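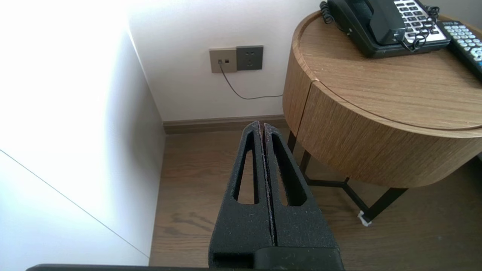

The robot's two black fingers, pressed close together. Near them are a round table, a telephone and a remote control.

How does a robot learn from your hands?

Think about when you learned to tie your shoes. Somebody showed you slowly, and then you tried. A robot can learn in a similar way.

There are two ways to show it. In the first one, a person takes the robot arm and moves it softly, as you would lead a small child by the hand. The robot remembers how each joint was bending.

In the second one, the person does not touch the robot at all. She or he holds a controller, and the robot copies every movement – even the mistakes! This is called remote control, or teleoperation, a long word.

The little camera near the fingers is recording too. So the robot keeps two things together: what it saw and how it moved.

Is one time enough? No. Ebuka Akande teaches robots to pick up a telephone handset. He repeated this task 254 times, and each try took nearly 40 seconds. He always changes something small, for example the place where the robot starts.

Try it at home with a friend. Your friend closes both eyes and you guide their hand to a favourite toy. Then do it again, but only with words. Which way was easier for you?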